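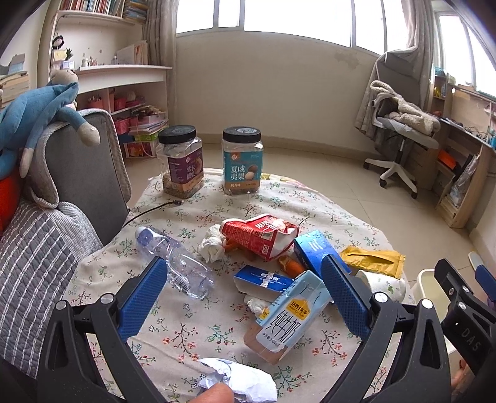
A table in the Brindby common room before clearing, with cartons, wrappers and a plastic bottle on the cloth.

Clearing Tables in the Common Room

Residents and guests are reminded that the tables in the Brindby common room are shared by several groups each day. Since October, the room has been booked on most afternoons, and the interval between bookings is now 20 minutes. Each group is asked to leave its table clear before that interval begins.

Empty milk cartons, small boxes and clean paper go in the recycling container by the Lacerda Street entrance. Plastic bottles should be emptied first. Used tissues, snack bags and paper cups belong in the general waste bin. Fruit peel — orange peel in particular, as it marks the fabric — should be taken to the food scraps pail in the kitchen.

Food jars may stay on the table if they are closed. Jars left for more than 14 days will be removed.

Tablecloths should be shaken out on the patio and put back. A stained cloth may be left in the hamper outside Room 46, where clean ones are also kept. Questions may be directed to the Elau Residence office, open until 2 p.m. on weekdays.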